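# Nernik FAQ

Nernik turns recordings from hand-held grippers into training episodes for the Durkari arm controller. Last updated 27 November 2022.
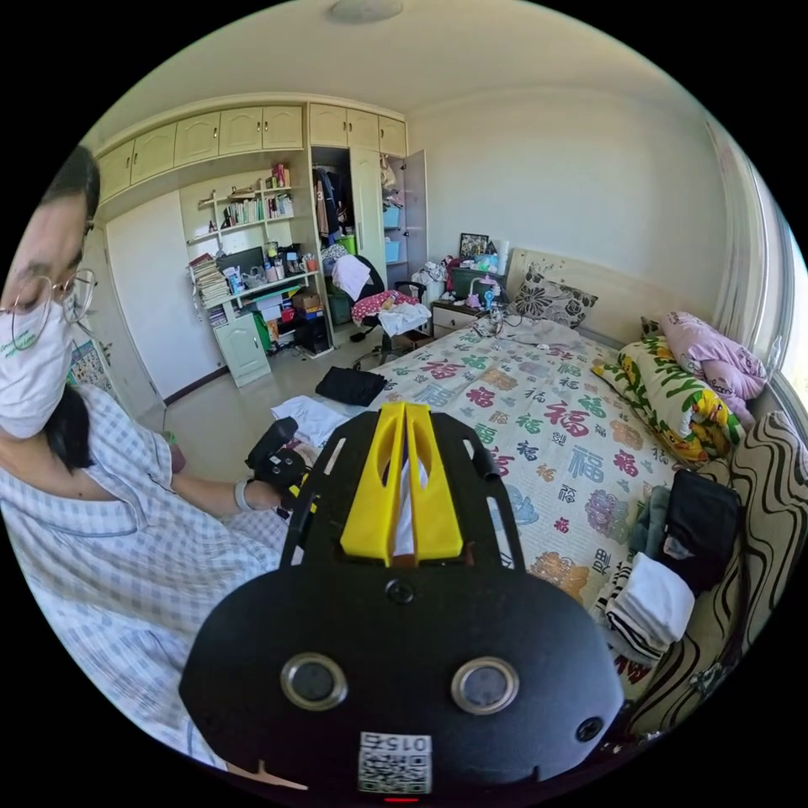

**What does Nernik need as input?**
A video file from each gripper, plus its motion log. Put both in one session folder.

**Can I record with two grippers?**
Yes. Give each device its own ID in `session.yaml`. If the IDs match, the import stops with error 36.

**Why does tracking drop out?**
Mostly fast turns and plain walls. The tracker restarts by itself, but any gap longer than 6 frames splits the episode in two.

**Can I change that limit?**
Set `max_gap` in the config. We don't suggest going over 11 - the planner starts to see jumps in the path.

**How is finger opening measured?**
From the video, after you run `nernik calibrate`. Run it again if you swap fingers.

**Does it work with Nava planners?**
Version 4 and up. Older ones read the wrist angle with the sign flipped.

**My old Kidbridge files won't open.**
The format changed in May. Use `nernik convert` on a copy of the folder.

**Who do I contact about bugs?**
Rosaire Robichaud looks after the importer. Attach the log file - a screenshot of the error isn't enough.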